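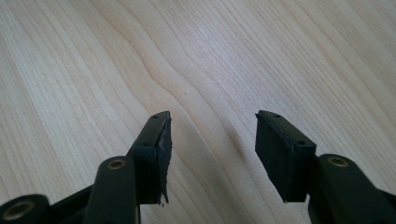 The Zimis set is a collection of short recordings made by the students of the Arnport robotics club during one school term and one month of holidays (July). We used two hand-held grippers, with a small camera on each, and we recorded simple table tasks which a robot arm can learn later. The rubber on the finger pads is the part which suffers most. On one gripper the left pad is already frayed along the inner side, with a small flap hanging, while the right pad is still quite smooth, and a person who trains on these recordings should know that the two sides do not look the same. Please read the section "Pads" before you write to us about it.

Zimis: data card and read me

Version 2

Contents of the set

The set has 500 recordings. From these, 275 are marked "clean" and the others are marked "usable" or "practice". The marks were given by students, and each recording was watched by a second student who did not make it. When the two did not agree, the lower mark was kept.

The tasks are the following:

pick_block: take a block from the table and put it in a tray
turn_cup: take a cup which lies on its side and stand it up
fold_cloth: fold a small cloth one time
sort_caps: put bottle caps in two bowls by colour
bare_table: open and close the fingers over the table, nothing to grasp

The last task looks useless to many people. Brayan Chávez asked for it, as his first model closed the fingers at every dark line in the wood. After we added bare_table to the training, it did this much less. We did not measure this in a proper way, so please take it as our impression only.

Folders

Each recording has its own folder. Inside you find the video, a text file with the opening of the fingers at each moment, and a file called notes.txt. The notes are written by hand by the student who held the gripper. Some are long and some have only one word. We corrected the spelling but we did not change the meaning.

There is also a folder called "split". It contains the lists for training and for testing. The testing list has 80 recordings and they were all made by students whose other recordings are not in the training list. If you make your own lists, please keep this rule, otherwise your result will look better than it is.

How the recordings were made

Most of the work was done in the club room, on a table of light wood. The grain of this table is strong and in one place it makes a wave. You will see this wave very often, and a model can learn to use it as a landmark. For this reason a part of the recordings was repeated on a grey mat and on a kitchen counter at the home of the Hladun family. The file surfaces.txt says which surface was used in which folder.

The student holds the gripper in the right hand or the left hand, as he or she prefers. Three rules were on the wall:

Start with the fingers open and wait for a moment.
Do not put the other hand in the view of the camera.
If you drop the object, continue the recording and write "drop" in the notes.

The third rule came later, after we understood that we were throwing away all the drops. In the early recordings you will find almost none of them. This does not mean that the early students were better.

Pads

The finger pads are black brackets with a thin layer of rubber on the inner face. We call the brackets "Yurchenko brackets" because Orest Yurchenko drew them. The rubber is cut by hand from a sheet and glued. When it begins to tear, the grip becomes weaker on one side, and the students start to tilt the hand a little without noticing it. Zlata Symonenko found this when she compared her own recordings from the start and the end of the term.

We did not replace the pads on a fixed plan. We replaced them when somebody complained. The file pads.txt has the changes which we remember, and for the first weeks it is incomplete. If your work depends on the condition of the rubber, use only the recordings with the line "pad checked" in the notes.

The metal bushings in the arms need no oil. One student put oil in them anyway, and for a few recordings the movement is faster than normal. These are in the folder "practice".

Known problems

The clock of the second gripper is late compared with the video. The correction is in the file clock.txt and it must be applied before training. The loading script does it for you, but if you use your own script you must do it yourself.

In fold_cloth, the same cloth was used until it was washed, and then the colour became lighter.

In sort_caps, some notes say "red" and some say "orange" for the same caps. We left both words.

The light in the club room changes a lot. After four o'clock the sun comes to the table from the side and the shadows of the fingers are long.

Faces and voices

There is no sound in the recordings. We looked for faces and removed two recordings where a person was reflected in the window. If you find another one, please write to us and we will take it out. All students and their parents signed the club form before the recordings started.

Use

You may use the set for study, for teaching and for competitions. We prepared it first for our entry in the Manport school challenge, where our arm had to sort caps in front of the judges. It sorted them slowly, and it finished in the middle of the ranking. The model from the challenge is not included, as the file is large and the code is not tidy. Vasylyna Hladun is cleaning it, and it will be put in a separate folder when it is ready.

Please do not sell the set. If you show it in a report, write "Zimis, Arnport robotics club".

People

Vasylyna Hladun: loading script, clock correction
Brayan Chávez: training, bare_table
Zlata Symonenko: marks and notes
Orest Yurchenko: brackets and repairs
Orysia Hladun: surfaces, kitchen recordings, this text

Corrections to the English of this text are also welcome. Send them to the same club address as the other questions, with the word "Zimis" in the subject line.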